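Linen Room Attendant, part-time — Gernley

Undora runs the linen service for a 226-bed residence in Gernley. We are hiring for the evening shift, starting in December.

Duties
Sort, fold and shelve bed linen and towels. Record damaged items in the stock log. Return baskets to the correct floor.

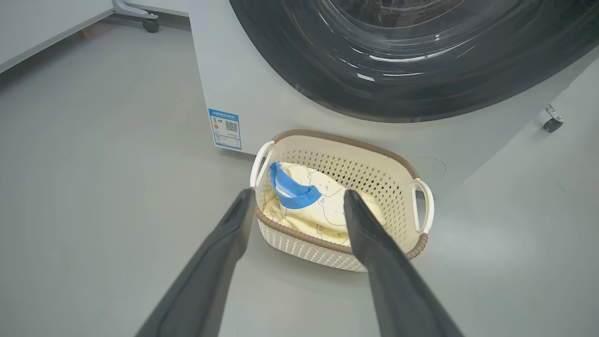 Requirements
Two years of laundry or housekeeping work. Able to lift up to 2 stacked baskets. Basic written English.

Pay and terms
Hourly rate by experience — overtime paid separately. A signing payment of $2000 is made after probation.
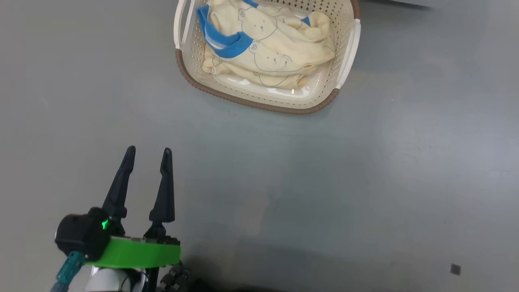
Plastic laundry basket, cream with brown trim.

Apply at the Undora front desk.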